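Section 6. Setting Up the Hand-Held Gripper for a Recording Session

Jotton Student Robotics Club
Build and Data Manual, revised May 12, 2021
Section editor: Wanda Kwiatkowski

6.1 Scope

This section covers the hand-held gripper used by the data team. It applies to units built from the second parts kit. Units from the first kit have a different finger hinge and should be set up from the sheet stored in their case.

The steps assume that the gripper is assembled, that the firmware has been loaded as described in Section 4, and that the operator has completed the bench check in Section 5.

6.2 Items needed

Gripper unit with camera and mount
Charged battery pack
USB cable, right-angle end
Printed marker board
2 mm hex key
Lint-free cloth
Memory card, formatted in the camera
Session log sheet

6.3 Preparing the gripper

1. Place the gripper on the bench with the battery disconnected.

2. Open and close the fingers by hand through their full travel. Movement should be even on both sides. If one finger lags, see 6.7.

3. Inspect the rubber pad and the grip inserts. Wipe them with the dry cloth. Do not use alcohol on the rubber.

4. Check that each insert is fully seated. A raised edge will catch on thin objects such as cards and cable ends.

5. Tighten the camera mount screws with the hex key. Stop when the screw meets firm resistance. The threads are cut directly into the plastic and strip easily.

6. Insert the memory card and connect the battery.

CAUTION: Keep fingers and hair clear of the linkage whenever the battery is connected. The linkage has pinch points on both sides of the housing.

6.4 Preparing the room

1. Turn on all ceiling lights that will be used during the session. Leave them in the same state until recording ends.

2. Stand the marker board upright where it can be seen from the starting position. The full pattern must be visible, including the white border.

3. Move chairs and bags out of the walking path. Furniture outside the path may stay, but it must not be moved between takes.

4. Tell everyone in the room that recording is about to start. Members who do not wish to appear should wait in the hall. Faces are blurred during processing, before any file leaves the club computer.

NOTE: At Tralbridge the room has long blank walls. Tracking is weaker when the camera sees only blank wall, so turn slowly in these areas and keep some furniture or the marker board in view.

6.5 Calibration pass

Run one calibration pass at the start of each session and another after any change to the camera mount.

1. Start the camera. Wait for the recording light.

2. Hold the gripper still for 6 seconds with the marker board in view.

3. Move the gripper slowly left and right, then up and down. Keep the board in view the whole time.

4. Tilt the gripper forward and back. Repeat from side to side.

5. Close the fingers fully, hold for two seconds, and open them fully. Do this three times.

6. Stop the recording and write the file number on the log sheet.

7. Copy the file to the club computer and open it in Kodgate. Select Check Pass. The program reports either Accepted or Repeat, with the mean error in pixels.

If the result is Repeat, clean the lens and run the pass again. After two failed passes, go to 6.7 – do not begin task recording on an unverified camera.

6.6 Recording task takes

1. Return to the starting position marked on the floor with tape.

2. Start the camera and hold still until the light is steady.

3. Perform the task at a normal walking and reaching pace. Fast wrist turns blur the picture and are the main cause of rejected takes.

4. Return to the starting position before stopping the camera.

5. Log the take number, the operator's initials, and any drops or restarts.

A standard session is 20 takes per operator. Change operators after that, even if the battery has charge left. A full battery lasts 38 minutes with the camera running.

NOTE: Failed grasps are kept. Mark them F on the log sheet and leave the file on the card.

6.7 Common faults

Finger lags or sticks: Disconnect the battery. Loosen the hinge screw on the slow side by a quarter turn and test again. If there is no change, remove the finger and look for plastic burrs in the hinge bore.

Check Pass reports no board found: The board is too far away, bent, or under glare. Tape it flat to its backing and turn it slightly away from the nearest light.

Error rises during the session: The camera mount has shifted. Tighten it and run a new calibration pass. Takes made after the last good pass must be marked U on the log sheet.

Camera stops without warning: Check the card first, then the cable. The right-angle plug works loose when the gripper is held upside down.

6.8 Closing the session

1. Copy all files and compare the count with the log sheet before erasing the card.

2. Disconnect the battery and leave it on the bench for 20 minutes before charging.

3. Return the gripper to its case with the fingers open. Storing it closed leaves a dent in the pad.

4. File the log sheet in the Escobedo binder. Sheets for the June meet go in the front pocket.

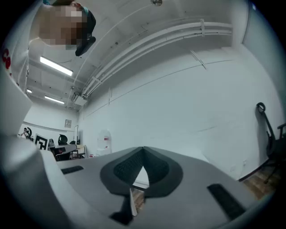 Spare pads and hinge screws are kept in the drawer below the charger. Write the part number on the drawer list when taking the last one.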